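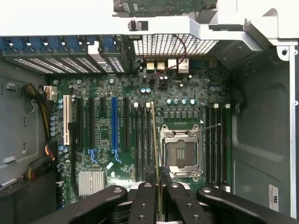
By the Jallora course staff | Updated March 12, 2019

Chapter 6
Saving the Game

Quick one before we get into it. Think of the last time you lost progress in a game. How far back did it throw you? Did you play on or quit for the night? Write that down, you'll need it for the first exercise.

Saving looks like plumbing. Most students leave it for the last week and it shows. But where a player can save decides how brave they are, how long a session runs, and wether a boss fight feels tense or just mean. So it gets a whole chapter.

Three kinds to start with. Checkpoints -- the game picks the spot. Save points -- the game picks the spot, the player picks the moment. Save anywhere -- the player picks both. Plenty of games mix them. Autosave can sit on top of any of the three, and it's where a lot of the bugs live.
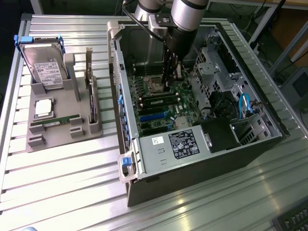

Our main case for the chapter is Tierney, the island adventure from Clellitz. At launch it had 37 save points, all of them campfires. Players liked the campfires. Players did not like the walk back to them. One stretch on the north coast ran 40 minutes between fires if you stopped to fish, and the forums filled up with people who'd stopped to fish.

The September patch didn't add a single fire. It added a quick save that deletes itself when you load it. Small change, big argument. Section 6.3 goes through it, with the studio's before and after maps.

Second case is Hanau, a dungeon crawler with one slot and permanent death. Very different crowd. There the save file is a bookmark and thats all it is. Copy it to another folder and you've broken the design, so the question becomes how hard should the game fight you on that? Not an easy one. We take both sides.

Also in this chapter: what goes in the file. Position, inventory, quest flags, the state of every door you ever opened. The sample project has 944 flags and saves most of them twice, on purpose. Your job in the lab is to find out which ones can go. Hint -- start with the doors.

Words to know before 6.1: checkpoint, slot, serialize, flag, soft lock, rollback. Skim the glossary if any of those are new.

You'll need the lab build from Chapter 5. Keep a backup of it somewhere safe.

Related
Chapter 5: Inventory and Items
Chapter 7: Difficulty Settings
Lab 6: Trimming the Save File
Glossary
Answers to Odd Exercises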